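Mayor mailed us a postcard of himself. Can he do that on our dime?
Posted in: Local Government / Toltport

hidska_hill
Came home to a glossy card from the Town of Toltport. Front: the mayor, in a hard hat, gazing at a culvert. Back: the mayor again, smaller, plus seven "tips for a safe spring," one of which is to look both ways. The return address is Town Hall and the postage is the town's bulk permit, so I assume I paid for the privilege. He's up for reelection in two months.

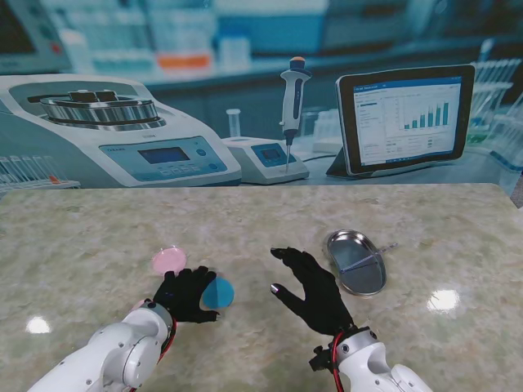
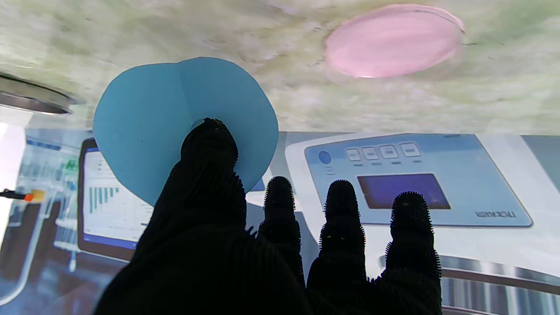 I have nothing against culverts. I'd just like to know whether this is legal, who signed off on it, and what it cost. I called Town Hall at 4 p.m. and was told the person who knows leaves at 3:30. Anyone been through this?

moltmont_mike
They all do it. Mine goes straight in the recycling. Over in Moltmont we got a fridge magnet, so count your blessings. It doesn't even stick.

ong_street_annex
It depends on your state and on your town's own rules, so take this as one crank's experience. A lot of places let officials send "informational" mail with public money and don't let them send campaign mail. The line between the two is usually drawn by whoever is standing on it. Things that matter: does the card ask for your vote, does it mention the election, and is there a blackout period before election day. Some places have one, and two months out might fall inside it or might miss it by a week. Funny how often it misses by a week.

What to do:

Keep the card. Write the date you got it on the back, over his smaller face if you need the room.

Send the town clerk a written records request for the print invoice, the postage statement and any emails approving the design. Ask for them by those names. If you ask for "information about the mailer" you'll get a second copy of the mailer.

I did this two years ago over a leaf pickup brochure with a suspicious number of portraits in it. They quoted me up to $159 for copies — I asked to come in and read the file instead, and the charge went away.

If the invoice looks bad, your state elections office should have a complaint form. Mine took all summer to answer and the answer was "please be more careful," addressed to the town. There hasn't been a brochure since, though.

hidska_hill
Thanks, request is in. The clerk asked me to spell "culvert."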